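Sixteen rows in and I'm hooked

Oct 16, 2021

I've finally started the blanket! Those of you who have been reading for a while will know I've been going on about learning to weave since before we moved to Draltlow, and that the loom then sat in the spare room with coats on it. Well, the coats are on a hook and the loom is working, and I have cloth. Wonky cloth, but cloth.

The push came from Katia Bassi, who teaches the beginners' group above the library. I went along expecting to be shown a few knots and sent home with a leaflet. She had us all throwing a shuttle by the first tea break, and I went home so pleased with myself that I forgot my coat (I may have a problem with coats). My first piece is the size of a beer mat and has one edge longer than the other. It's on the fridge.

What I hadn't expected is how much of weaving happens before you weave. You have to work out how long the warp needs to be, add a bit for shrinking and a bit more for the part at the end you can't reach, then measure every single thread to the same length. My blanket has 300 warp threads. I wound them over two evenings with the radio on, and lost count so many times that I started tying a scrap of red wool round every bunch so I could find my place again. Best trick I've picked up so far. Thank you Yanti Sumampouw, who left it in the comments last month!

Then you thread them. One at a time, through the heddles, in the right order, with a little hook. I did find a mistake, of course, at thread 37, and of course I only found it when I'd got nearly to the other side. I went and made toast. Then I pulled the lot out and did it again, and the second go was so much quicker that I almost enjoyed it.

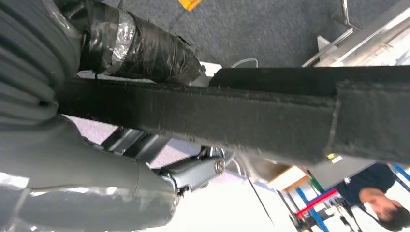
The yarn is from a small mill called Skivadmont, and I can't say enough nice things about it. It's a proper woolly wool, a bit greasy in the hand and smelling faintly of sheep, and once it's been washed it fluffs up and goes soft. I bought 5 colours and am using four. The fifth is a mustard that looked lovely on the screen and looks like actual mustard next to the blue, so that one will be a hat.

The pattern is a plain twill, which is the one with the slanting lines you see on jeans. You press the pedals in order, one two three four, and the slant just grows in front of you. I find this thrilling. I called my neighbour Kojo Abugri in from his garden to look at it and he was very polite, then he asked if he could have a go, and then I couldn't get him off the bench. There is now a stretch near the beginning where the rows are packed in much more tightly than mine. He's stronger than me, or crosser. I'm leaving it in.

My edges are still the weak spot. They pull in as I go, so the cloth gets narrower without my noticing until I hold a ruler to it. Katia says to lay the weft in at a slope, like a low hill, before beating it down, and to stop tugging. I am trying to stop tugging. If anyone has another way of keeping the width steady I'd love to hear it, particularly on something this wide.

A few of you asked what to read. I've been using an old library copy of a book with half its cover missing, so I can't be much help there, but Rochelle Mbeki has been posting her own first blanket from start to finish and her notes on fixing a snapped thread saved me last week. You pin the new one in, carry on, and tidy it up at the end. I'd been ready to cut the whole thing off.

I'm hoping to have it off the loom in November, then there's the fringe to twist and the washing to be brave about. After that I want to try checks. I've already drawn some on the back of the gas bill.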